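Clisach 4
Grasp and placement planning for tabletop arms

Overview

Clisach is the planner we wanted for our own benches and couldn't find, so we wrote it. It takes what your cameras see, works out which object you mean, picks a grasp, and gets the arm to the goal without dragging anything else along for the ride. It runs on an ordinary Linux workstation next to the robot. There is no cloud account and no training run before you can try it.

Version 4 is the biggest rewrite since the first release. The old planner treated every object as a box. That was fine for cartons and pretty awful for anything you'd find in a kitchen. A curved vegetable has a box around it that is mostly air, and the old code would happily close on the air. The new one fits a bent centerline to long objects and looks for a pair of contacts along it, so eggplants, cucumbers and bananas have gone from our least favorite test objects to the ones we reach for first!

Grasping off center

Most planners want to hold an object by its middle. Clisach is willing to hold it wherever the gripper fits, then carry that choice through the rest of the motion. Grab something long by one end and the far end sweeps a big arc when the wrist turns. The held object becomes part of the arm as soon as the fingers close, with its whole length checked against plates, fruit and the table itself.
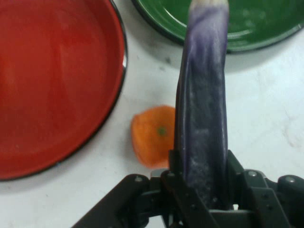

The attachment model also gets refreshed while the arm moves. If the object slips or tilts between the fingers, the wrist view is compared with the pose the planner expected, and the remaining path is rechecked against the new pose. Small differences are absorbed. Larger ones trigger a short replan, and you can set the threshold yourself in the task file (look for hold_tolerance). We keep ours tight for produce and much looser for soft packaging.

Konrad Wysocka wrote most of this part, and he is also the person to thank for the replay viewer. Load any recorded run, drag the slider, and you see the planned pose and the measured pose drawn over each other. It started as a debugging tool. Now it's the window that stays open all day on every machine in our lab.

Two views, one picture of the table

A wrist camera is great up close and nearly useless for knowing what's behind you. A fixed camera has the opposite problem, with the arm in its way whenever things get interesting. Clisach merges both through Baran, our perception module, which ships in the same package. Baran keeps a list of objects with a position and a confidence for each, and it doesn't drop an object just because the gripper is covering it. The confidence fades slowly until one of the cameras gets another look.

Plates get special handling. They are wide, low and shiny, and glare on a glazed surface used to give us phantom objects all the time. Baran now finds the rim first and treats everything inside it as a support surface, so "on the green plate" is a place the planner understands. Colors work as names too, as long as only one plate on the table matches. If two match, it stops and asks.

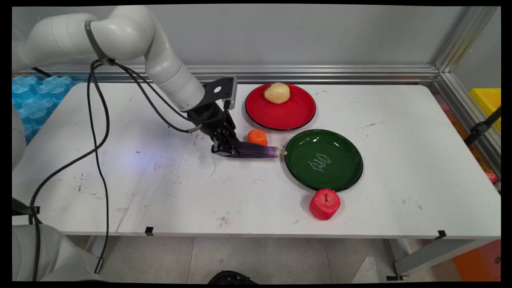
Goals are written as short relations: on, beside, in front of, clear of. You can chain as many as you like, and the planner picks the order. If the spot you want is taken, it will look for a place to park the thing that's in the way, and it tells you so in the log before it moves. We love this feature. It's also the one to switch off (allow_clearing: false) when you are chasing a bug and want the arm to do only what it was told.

What's in the package

Clisach planner, with C++ and Python interfaces
Baran perception module
Tadov, the replay viewer
A library of 327 object profiles, mostly food and household items, in a plain text format you can edit
Sample task files for one-arm and two-arm tables
Calibration tool for one wrist camera and one fixed camera

What you need

A six- or seven-axis arm with a position or velocity interface
A parallel or two-finger adaptive gripper that reports its opening
At least 2 color cameras (depth is supported but optional)
Ubuntu 22.04 or 24.04
A graphics card is recommended for Baran; the planner itself doesn't use one

Known limits

Clear glass and plastic are still hard. Fruit that rolls after release is tracked, but Clisach won't try to catch it. Two arms can share a table and avoid each other, though handing an object from one to the other is not in this version - we are working on it and hope to have something to show in July.

Trying it out

The evaluation copy is the full version and runs for 30 days. Setup on a supported arm takes almost an hour, and most of that is calibration. Existing Condalano license holders get version 4 at no charge; your current key will work.

Page last updated Friday, December 27, 2024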